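Paint still tacky on white tabletop after 6 days, is it ruined?

Asked by Mortimer Holloway, Clulthorpe
12 December 2024
2 answers

Hi all. Repainting an old desk top for my daughter, want it plain white and wipeable. Sanded, primed, two coats of satin enamel from a can marked Emeron. Want a finish like this table, same sort of white:

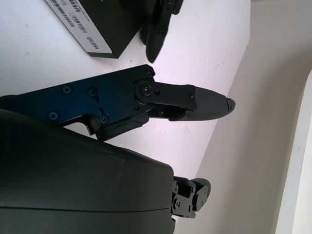
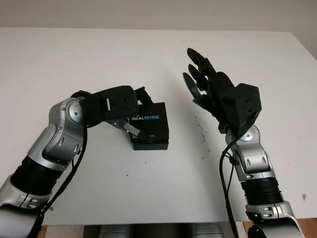 Mine is nowhere near. Fingernail still leaves a dent and if I set a mug down it sticks a bit. Garage is cold at night, not sure how cold. Second coat went on the same evening as the first, can says wait 16 hours. I waited maybe four. Oops.

Do I strip it, or leave it alone and hope? Needs to be in her room before the holidays. Also is there a topcoat that wont go yellow? Thanks

Answer 1
from tovus_fan
Had the same thing with a bookcase. Just put wax on it, worked fine for me.

Answer 2
from Wendell's Garage
Please don't wax it yet. Wax over soft enamel and nothing else will stick to it later, ask me how I know.

Sounds like you trapped solvent under the second coat. Plus the cold. Doubles the trouble. Bring it inside, somewhere warm and dry, door cracked, fan running across the room but not pointed right at it. Keep kids and pets out till the smell is gone. Then leave it. Don't press on it every hour.

Give it another week. If the nail test still dents in the middle (edges always dry first) then yeah, scrape and start over. If it's firm, scuff with a fine pad, wipe the dust, one more THIN coat. Foam roller, not a brush. Wait the full 16 this time.

Yellowing: oil enamel yellows, specially in a dark room. Skip oil poly on top too, it goes amber. Water based clear is what you want, the Tovus one is ok and so are the others. Try it on the underside first.

And no mugs on it for a month, dry to the touch isn't cured.

Comment from Mortimer Holloway
Ok moved it to the spare room. Checked the can and it is oil. Will report back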